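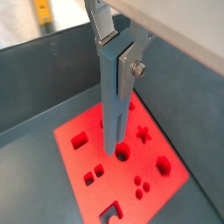
5. Fitting the foam insert into the bin

The Molo insert is cut from red foam and lies flat on the floor of the bin. It has holes of different shapes, and every hole is meant for one kind of part from your Closterura set. Please read the whole section before you begin.

5.1 Before you start

Empty the bin and wipe the floor with a dry cloth. Check that no small part has stayed in the corners.

Note: If the insert was folded during delivery, leave it on a table for 9 hours with nothing on top.

5.2 Placing the insert

1. Hold the insert by two opposite sides, with the open holes looking up.
2. Lower it into the bin. It is smaller than the floor of the bin, so it can turn a little. This is normal.
3. Press with the open hand in the middle, then near each corner.
4. Look from the side. If one corner stands up, take the insert out and look for dirt under it.

Caution: Do not pull the insert by the edge of a hole. The foam between two neighboring holes is thin and can tear.

5.3 Filling the holes

1. Begin with the large parts. Put the square block into the square hole and the round peg into the round hole.
2. Put the small square pegs into the pair of small square holes.
3. Push each part straight down until it stops. A part which goes in crooked will widen the hole with time.

Note: A new hole can feel tight -- turn the round peg slightly while you push. Do not use oil or soap.

5.4 Care

Clean the foam with a soft brush. For spots, use a damp cloth and let the insert dry fully before you put the parts back. Keep it away from direct sun, the red color may become pale.

Replace the insert when the parts sit loose. Order it from Soka with part number 57, and see section 6 for the spare parts list.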